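4/2/21

Thread on the kitchen counters, because a few people asked what we decided. Short version: we're keeping the granite.

When we moved into the place on Suwannarat Street I was sure the counters would go first. I wanted something plain and pale. The stone is gold and tan with olive green and black flecks, and I thought it would bother me every day. It stopped bothering me sometime last winter.

I did get a quote. Zarnach came out and measured, and they were polite and quick. The price didn't include the sink or the backsplash, and the backsplash would have had to come off to get the old slab out. So the real number was a lot higher than the one on the paper.

Instead I spent $457 total. $200 of that was a guy to regrout the backsplash and redo the caulk line. The rest was sealer, a decent lamp for over the counter, a cutting board and a new faucet cartridge.

The sealer is Junex, the kind that comes in a flat can. Wipe on, wait, wipe off. I did two coats and left everything off the counter overnight. The waiting was the worst part. I ate cereal standing in the hallway.

How I checked if it needed sealing: put a spoonful of water on it and leave it 5 minutes. By the stove the stone went dark. By the window it didn't. I sealed all of it anyway.

For everyday cleaning I use dish soap, warm water and a rag. I used to use vinegar on everything and I've quit doing that on the stone.

Crumbs are the one real complaint. With this pattern you can't see them. You find them with your forearm. I now wipe the whole thing after breakfast whether it looks like it needs it or not.

Same with coffee grounds. I lost an earring on there in May and walked past it for two days.

Someone asked about the wood next to it. I left the color alone. I thought about going darker, and I had a sample from Roner taped up for weeks, but the honey color goes fine with the gold in the stone and I didn't want to sand anything.

If you're in the same spot, live with it through one full year before you call anybody. Light changes a lot. In the morning mine looks almost green, and in the evening under the lamp it goes brown and gold.

The other thing I'd do is price the whole job, with tear-out and plumbing. The plumber alone wanted $300 just to disconnect and reconnect.

Next up is the drawer by the dishwasher that sticks. I've been putting that one off since we moved in.
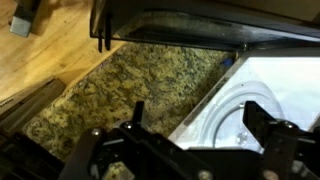
I think it's the slide, so I'll pull it out this weekend and look at the screws before I buy anything.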